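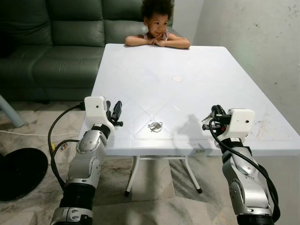 Filed under: Working Groups > Home and Shop Automation > Minutes

Household Tasks Working Group
Minutes of the meeting of 22nd May, Cirnham

1. Minutes of the previous meeting
Approved with one correction. Under item 4, "payload" should read "grip force."

2. Matters arising
The replacement finger pads from Zeman have been received and fitted. The old pads are to be kept until the wear measurements are written up.

3. Small objects on flat surfaces
The trial log was presented. It covers 569 attempts at picking up small items from a tabletop, using two-arm setups with two-finger grippers. The target for the year remains 2000 attempts.

Keys on a ring continue to be the hardest item in the set. The main failure is a grasp that closes on the ring and lets the keys swing, so that the placing step starts from an unknown position. Thin flat discs are second. The fingers have nothing to get under, and the usual workaround (slide to the table edge, then pinch) needs the second arm to be clear of that edge.

It was noted that molded plastic folding tables behave differently from the flat bench used at Hosari. Raised lines and recessed panels in the top change the contact height, and a fingertip set for the bench will either stop short or press into the surface. The meeting agreed that table height should be measured at the pick point and not at the corner. The setup sheet is to be changed.

Glossy and white surfaces were discussed. Shadows from the gripper were marked as objects in 29 of the logged attempts. Wisa proposed a second light source. Hosari preferred to correct this in software, as homes will not have a second light source. No decision. Both to be tested on the same item set.

4. Shop-floor tasks
Wisa reported on bin sorting and shelf facing. Bin sorting of boxed goods is considered usable with a person on call. Shelf facing is not. The arm can straighten a row but cannot reliably tell a gap from a dark package. Bagging has been dropped from the list until the autumn.

5. Can any of this be called ready?
The draft statement for the website was read. The phrase "able to tidy a living room" was removed. Members felt that picking up one known item from a clear table is a different task from tidying, and that the statement should list tasks by name with the success rate beside each. Laundry folding, dish loading and wiping will be listed as "under study."

One member asked that time per task be published as well. A person clears a set of keys from a table in 2 seconds, and readers will make that comparison whether or not the figure is given. Agreed.

6. Cables
External cable routing was raised again. Loops at the wrist limit rotation and can snag on furniture. Zeman to quote for shorter runs and clips.

7. Actions
- Setup sheet: add height check at pick point (Cirnham)
- Lighting comparison (Wisa, Hosari)
- Revised website statement, with times (Cirnham)
- Quote for cable runs (Zeman)

8. Any other business
The item set needs a spare key ring of the same size. To be purchased from petty cash.

Date of next meeting to be circulated.

Related items
Setup sheet, two-arm tabletop trials
Item set: list and weights
Wear on finger pads: interim note
Minutes archive

Contact the working group | Copyright Household Tasks Working Group | Back to top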